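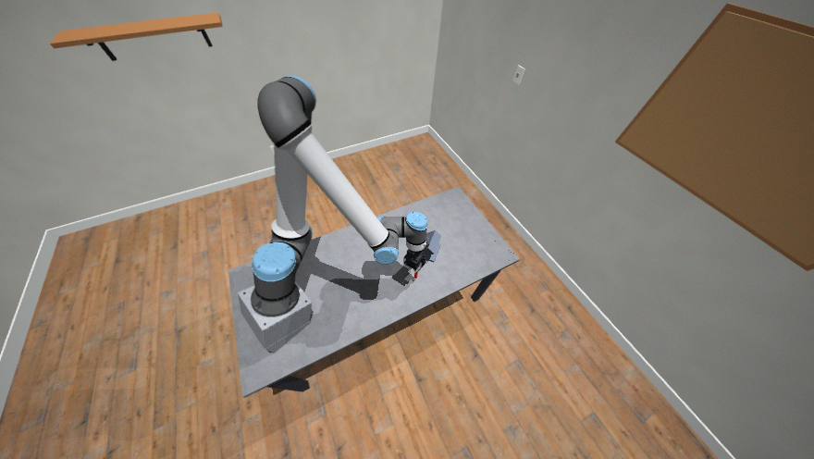 Desmond Van Dusen reckons the gripper never "dropped" anything, it just got told to close 13 mm lower than it should have and did exactly that. He's right, and I've changed the title of this page to suit. It used to say grip failure. It's a tool offset fault.

Quick writeup so the next person doesn't lose an arvo to it. Done in the sim first, same cell file as the real one. Don't skip the sim.

What it looks like
Arm comes down over the part, fingers carry on past pick height, you get a protective stop or (in sim) the part shoots off sideways. Log says contact force limit. Everyone blames the part. I blamed the part.

What it is
When you load the Hotimari tool profile over an old Markness program, the program keeps its own tool centre point. So two offsets get added together. No warning, no colour change on the screen, nothing.

Before you touch the real arm
Emergency stop in, guard gate open, tag on it. Somebody clearing a jam with the thing still in auto is how people get hurt, and a protective stop is not a lockout. It can resume. If there's a part in the fingers, support it before you dump the air.

The fix

1. Save a copy of the program. Different name. Orbán_backup or whatever, just not over the top of the old one.

2. Open it in the sim, jog the arm over the table by hand. Joint mode, slow. Leave clearance under the fingers.

3. Go to tool settings and write down the Z offset. Then open the program header and write down that one too. If both have a number in them, there's your fault.

4. Zero the one in the program header. NOT the one in tool settings. I did it backwards the first time and the fingers went straight through the tabletop – fine in a sim, 900 bucks of fingers otherwise.

5. Reload. Actual reload, not just resume. Clomard holds the old value in memory until you do.

6. Run the approach move only, no close. Stop at pick height and check the gap.

7. Run 8 full cycles in sim. If the force reading creeps up over the run you've got a second problem, probably payload. Seperate page for that.

8. Then the real arm, reduced speed, hand on the enable switch, nobody else inside the gate. First pass with no part.

Still stopping?
Check the mounting angle in the tool profile. Ours was out by 2 degrees after the February swap and it gave the same stop code. Also check the payload mass hasnt gone back to default, it does that on import.

Don't raise the force limit to make the stop go away. Someone had on ours and it hid this for weeks. If you find it's been changed, put it back before step 1 and write it in the cell log with your name.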